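Notes from the January open day at Zekurau, Mistavmont

The parts-handling hall at Zekurau opened its doors at 10 a.m. on Sunday. Entry was by sign-up, in groups of 35, and the tour lasted long enough to cover the receiving dock, the cage storage and the sorting room. Karim Tazi led our group.

Receiving works on a simple rule. Mixed returns from Promden and Sandhu arrive in cartons, each with a four-digit lot number. Ours was lot 1341. The carton is opened, the paperwork is checked against the label, and the contents go to sorting the same day. Anything with a cracked housing is pulled at this stage and logged separately.

Storage takes up most of the floor. The racks are 3 levels high, with control parts on the lower level and plumbing parts above. Rhonda Landry, who keeps the stock list, explained that the rack labels were reprinted last year after the old codes ran out at 100 per aisle. The new labels carry the aisle first and the shelf second. I found them easier to read from the floor, although the type is still small.

Sorting was the part I had come for. Small electrical and plumbing components are spread out on a brown table, and open plastic bins receive them by type. Valves, breakers, push buttons and power supplies all pass through the same station. Birger Tangen answered questions on the bin colors, which follow the storage level and have no connection with the color of the part.
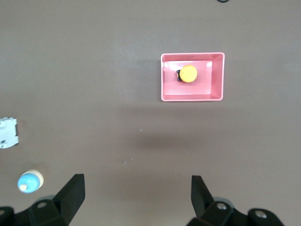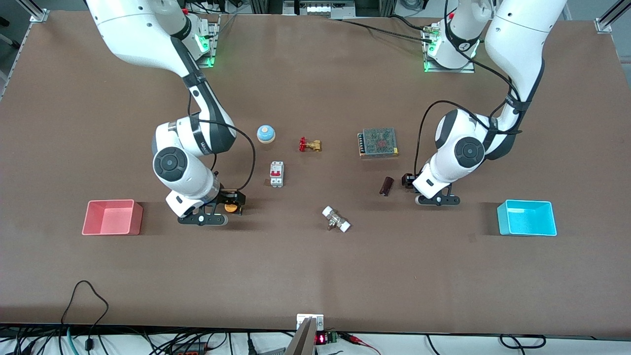 Does a part get tested before it goes into a bin?

Testing comes later, at a separate bench. Sorting is done by type only, and a full bin goes to the bench with its lot number attached. Parts that pass are put on the racks, and the rest are returned to the sender with a short fault note.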